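The Towel Problem

Teresa Teixeira owns 11 kitchen towels and can tell you where each one is. Three hang in the kitchen, two are in the wash, and the other six are stacked on a shelf in the hallway of her apartment in Hamora. She used to own far more.

"I had a drawer that wouldn't close," she says. "I kept pushing things down with my hand and shutting it fast."

Teixeira spent nine years in the laundry room of the Hotel Cordeiro, where the day shift folded 518 towels on a busy day in February. She now teaches a short evening class on household linen at the Redau community center. Most people who sign up expect to learn fitted sheets. She starts them on towels and keeps them there for the whole first session.

Her method is plain. Shake the towel out, lay it flat, and run a forearm across it once. Fold it in thirds the long way, then in half, then in half again. The thirds hide the hems, and the stack stands up better.

The surface matters more than people think. A bed is too soft, and a kitchen counter is often too crowded. Teixeira likes a low table with a shelf underneath, so finished piles can go below and leave the top clear. 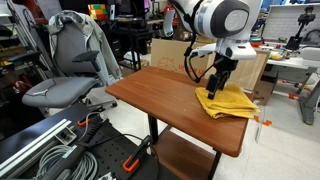 Thick towels give beginners the most trouble. They spring back, and the corners slide. She tells students to press down on the fold for a second before letting go, and to leave a rumpled one alone until the rest of the basket is done. Then they can open it up and start over.

She is less strict about color. Her own towels are mostly yellow, bought at a closing sale at Balov — "they were cheap and they were all the same size."

The next class begins October 7, 2026. Students bring their own towels, washed and dry.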